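Community Help > Data Collection > Rules & Good Practice

How strict should "trash only" be for a table-clearing task with hand-held grippers?

Posted by Standa, 2024-03-19

I got handed the job of writing the house rules for our table-clearing recordings, mostly by being the last one to leave a meeting. Two people work one table, each with a hand-held gripper, and they pick up packaging. The current rule sheet says, in full, "Clear trash. Leave the nice things." You can see how far that gets a person.

Our usual kind of mess:

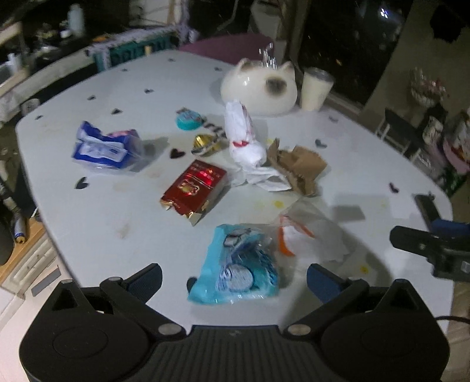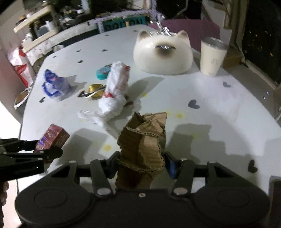 What I need to settle

Foil, wrappers and torn boxes are easy. My trouble is with the rest. Is a tin trash? Does a cup with a lid stay put if it's in the way? The cat stays, everyone agrees on the cat. And the tabletop has hearts printed on it plus a few yellow spots, and I've already had one operator ask whether the spots are part of the job.

I also have no rule for who reaches first when both grippers want the same wrapper. So far it's been settled by elbows.

We keep 400 recordings per task version, and I'd like to avoid finding out at number 399 that half the crew thought the tin was garbage. Is there a standard for this, or does everybody make it up?

---

Umar

Everybody makes it up, but some of them write it down, and those are the ones you want to copy.

We ran a similar setup last July for a project called Jundivier. By the end we had 2830 recordings and three different opinions on what a napkin was. What I'd do now:

Write two lists before anyone touches a gripper. One is "goes," one is "stays." Name the actual objects. "Packaging" is a philosophy, "gold foil wrapper" is an instruction.

Anything on neither list stays where it is. The operator finishes the run and tells you afterward. Then you add it to a list, put a new version number on the sheet, and don't mix the old runs with the new ones.

Stains are surface, and so are the hearts. Put that in writing. If you want wiping, make it a separate task with a separate name.

For the two grippers, split the table down the middle. Each person owns a side. If something lies across the line, the left operator takes it and the right one waits with the jaws open, clear of the middle. It doesn't matter much which side wins as long as it's the same one every time. Ours was right for a week and then left, and I can't recommend that.

Cups and ceramics: stay, and no nudging. If someone bumps one, they keep going and mark the run. Do not let them put it back by hand in the middle of a recording. I had 57 runs with a bare hand drifting in to straighten a mug – very considerate, all of it useless to us.

One more. Decide how cardboard gets gripped. Torn corrugated stuff folds up when you squeeze it, and people will try three or four angles if you let them. We allowed one regrip, then they had to set it down and move on.

---

Mishra

just tell them to use common sense. we never had a rule sheet and it was fine

---

Umar

I've seen the Mishra recordings. There's a spoon in the garbage bag in more than one of them.

---

Packrat_Lane

Mostly agree with Umar, though I'd fight him on the left-hand thing. We let whoever is closer take it and have them say "mine" out loud. Works if you don't keep the audio. If you do keep the audio, you will have a very large collection of adults saying "mine."

Two small additions for your sheet. Say where the trash ends up, exactly, because "off the table" was read by one of our people as "onto the floor," and he wasn't wrong. And say what counts as done. Ours is: nothing from the "goes" list left on the table, both grippers pulled back past the edge, hold still for two seconds, stop.

Also print the thing in big type and tape it to the wall. Both hands are busy – they can't scroll.

As for your tin, I'd ask what's in it before it goes on any list.

---

Standa

Mints. It stays.

Going with the two lists and the split table. Left side wins. The sheet is now a page and a half, and I've been asked if I could get it down to a sentence.

Contact the moderators | Copyright belongs to individual posters | Back to top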